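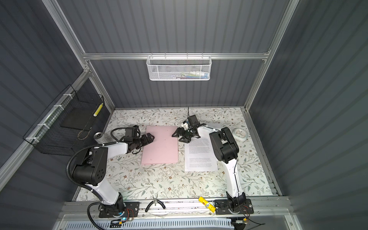

April 18, 2021

The parish at Grollonthorpe has been asked to say by August whether it wants to go on sharing its Sunday evening service with the chapel down the road. I have been going to that service since it started, and I was asked to write something for the newsletter. What I wrote was too long for them, so it is going on the blog.

I should say where I stand. I was baptised in the chapel and confirmed in the parish church, and I have never felt that I had left one for the other. Many people in the village would say the same. On the census form we all tick one box. It tells whoever reads it that there are a lot of Christians in Grollonthorpe, and very little about what any of us believe or how we spend a Sunday.

The arguments against the shared service mostly have to do with communion. The chapel passes the bread along the rows and the parish has people come forward to the rail. For a while we alternated. Then we stopped having communion in the evening at all, and I think that was a mistake. It kept the peace, but it meant that the one thing we disagreed on was the one thing we never did together. A visitor could have come every week for a year and gone away thinking we had no differences.

I grew up being told that the split between church and chapel here was over doctrine. I went to look at the old vestry book last winter and found that the first row anyone bothered to write down was over pew rents. The family at Waltano, the big farm on the ridge, paid for 2 pews and the labourers stood at the back. When the chapel opened, the labourers went there and sat down. There was preaching on both sides later, and some of it was serious, but the seats came first. I don't say this to make doctrine look small. I do think people often find out what they believe after they have found out where they are welcome.

There is a newer version of this. The families who came to work at the Andeo packing plant hold their own service in the village hall on Sunday afternoons. They are Christians too, by any test I can think of. In all the talk of unity between church and chapel I have not heard them mentioned. When people say "both congregations" they mean the two with a building.

I raised this at the last meeting, which was online, and the reply was that they seem happy as they are. They may be. It would still be better to ask them. I have been to the afternoon service a few times and was given a hymn sheet, a chair and afterwards more food than I could eat. The sermon was longer than I am used to. I followed perhaps half of it and would go again.

My own answer to the question is yes, keep the evening service, bring back communion, and let each side do it in its own way on alternate weeks. Those who can't in conscience receive can stay in their seats, as I did for several years as a teenager. It is uncomfortable, but it is a fair picture of where we are.

The consultation form is at the back of both buildings. I have asked for some copies to be left at the hall as well. Comments on here are open, though I only check them in the evenings.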